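Search this site Go

Ground rules for robot bed making in a real bedroom

Posted 11/5/25 by Zorica Spahić
Share 100 Comments 6

Quick one, people keep asking for our house rules for bedding runs. Two-arm robot, full-size duvet, somebody's actual furniture. These are the rules we use at Praltier. Not a standard. If your site has its own, the stricter one wins.

Before you power up

Walk the floor first. All the way round the bed, both sides and the foot. You're looking for cords, power adapters, loose paper, small rugs, baskets, anything with a fringe. Move it or write it down. Things you write down go on the run sheet with a side (left, right, foot) so the next person isn't guessing.

Then the top of the bed. Phones, remotes, chargers, cable. Lift the pillows and check under. Mal-soon Ki wrote our first checklist back in July and it had the bed top at the very end. Wrong place, by then everyone wants to start. It's step 2 now.

Stop button: one person holds it, that person does nothing else. No typing, no straightening the sheet. Test it before the first run and again after any break. If it fails once, swap it, don't retest and hope.

Speed. Set the low limit and leave it there for anything near the mattress edge. Our profile is called Inulura-6, yours will be called something else. Write the name on the sheet.

Gripping the duvet

One hand takes cloth, the other stays open and clear until its called for. Take a fold or a corner, no more fabric than you need. Don't let the fingers go for the sheet underneath. If you can't tell duvet from sheet on the screen, stop and go look.
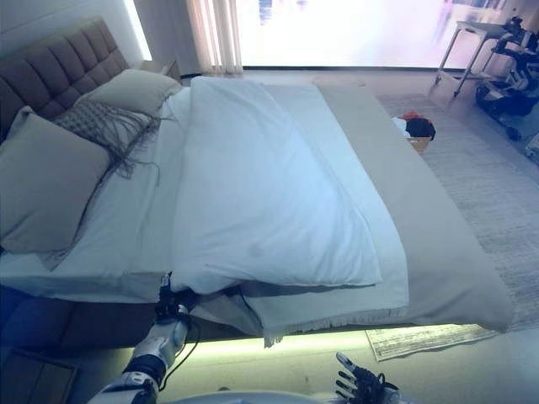
One hand closed on the duvet, the other open.

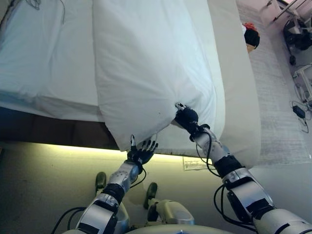 Lift low. Pull toward the foot, slow, and watch the wrist cables the whole time. A cable loop can catch on a hanging corner or a tassel and the arm won't know. Operator calls it out loud, "cable", and the stop person stops. No discussion. Talk after.

Fringed throws and runners: fold them away from the working side or take them off completely. Same with long-fringe cushions. We lost most of an afternoon to one tassel at the Jurić apartment.

Feet. Keep base and feet off rugs and mats where you can. If the base has to move, hands open first, cloth released, arms in. Then move. Never drive with a grip on. Caught one of our own people doing this on run 472, so it's rule one on the wall card now.

People. Nobody leans over the bed while the arms are live, not even to fix a pillow. Want to fix a pillow? Call stop, wait for the all clear, fix it, step back, call clear again. Yes every time.

Lights under the bed, bright windows. Both can mess with depth readings. Check the view from the robot's head before you begin and again if somebody opens a curtain. Dont trust yesterday's settings.

Ending a run

Open both hands. Arms in. Stop pressed, then power. Look over the cloth for snags or pulled threads and note them even if they're tiny. Same for finger tips and cable ties.

Run sheet gets two names, operator and stop person. Unsigned sheet means the run doesn't count and we bin the data. Sounds harsh, saves arguments.

Wall card version is coming, waiting on the print shop in Gaminberg. Comments open if I missed somthing.

Related
Stop buttons: who holds it and when to swap
Cable routing at the wrist, short guide
How we fill in a run sheet
Towels and pillowcases: grip notes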